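Notebook - play kitchen set, durability and cleaning
07/05/2020

Carrying on from the November entries. The set is now all on the white table in the back half of the workshop, out of the crates, so the whole kit can be gone through in one pass. Conneely wants a condition sheet per item before they decide which pieces go into the second batch of boxes for the Zurkside nursery rooms. Úna Gallagher has the blank sheets. I am writing the remarks here first and copying them over later.

Wash trial first. Hard pieces went through the sink at the far end, warm water and the unscented detergent, soft brush, rinse, rack. The colander is the slow one. The holes in the base hold a film of water after rinsing and it has to be tipped and knocked against the rack two or three times before it stops dripping. Left flat it was still wet underneath at the end of the morning. Stand it on its rim edge from now on, handle up. Plates and bowls no trouble.

Detergent dose was 58 ml to the full basin. Too much foam. Try half next time and note whether the pen marks still lift.

Pen marks: the washable marker came off everything hard with one wipe. Ballpoint did not come off the test plate with detergent alone. Alcohol wipe removed it but I want to look at that spot again after a week for dulling. Test plate is in the drawer with a dot of tape on the back, keep it out of the kit.

Soft pieces are a separate problem. The banana can't go in the basin with the rest. I did the spare one by hand in a mesh bag and it took until the next afternoon to dry through on the rack, which is too long for a room that uses the set every day. Options are surface wipe only, or two soft pieces per box so one can be out of use. Conneely will not like the second for cost. Ask Úna what Neltthorpe did with their cloth vegetables.

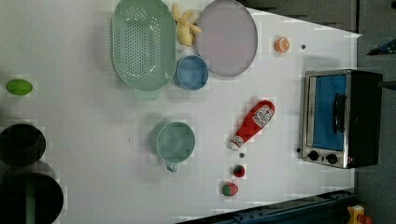

The other thing to settle is what belongs to which box. The list we were sent groups everything by material, which makes sense for washing and no sense for the people putting it away. I would group by use: cooking, eating, food. Colander goes to cooking. Plate and blue bowl to eating. Banana, orange slice and ketchup to food. Toaster oven does not fit in any of the boxes with the lid closed, so it lives on the shelf and gets its own line on the sheet.

Toaster oven, remarks. Knobs checked for pull-off on the bench with the small hook gauge, both held. Wipe only, no immersion. The silver front shows fingerprints badly under the strip lights and the blue window shows them worse. Dry microfiber does it, damp cloth leaves streaks. Door handle should be on the list of places to wipe at the end of each session, along with the knobs. Everyone grabs it there.

Ketchup bottle. The label is the weak point. I ran the rub test on the spare, 500 strokes with a damp cloth, stopping at 300 to look. Nothing at 300. At 500 one corner had begun to lift, enough to catch with a fingernail. The printing itself was unaffected. Either trim the corners round or accept that labels will be picked off and supply the bottle plain. My preference is round corners. Cap was pulled and twisted by hand on the same spare and stayed put.

Orange slice. Small enough that it wants measuring properly before it goes anywhere near the under-threes room. Did not get to this. The gauge cylinder is on loan to Sonent and nobody signed it back in - chase.

Table is fine for this work but pale pieces are hard to pick out on a white top when you are checking for chips. Next pass put down the dark mat and do the plates on that.

Weights for the box labels: cooking box came to 1128 g packed, lid on. Eating and food boxes not weighed, scale battery died. Spare batteries are not in the drawer marked batteries.

To do
- reweigh all three boxes on the same scale, same session
- half-dose detergent run, colander stood on edge
- check test plate for dulling
- get gauge cylinder back, measure orange slice
- round-cornered label on one bottle, repeat the 500
- Úna: cloth pieces, drying time, ask Neltthorpe
- copy remarks to condition sheets before they go to Conneely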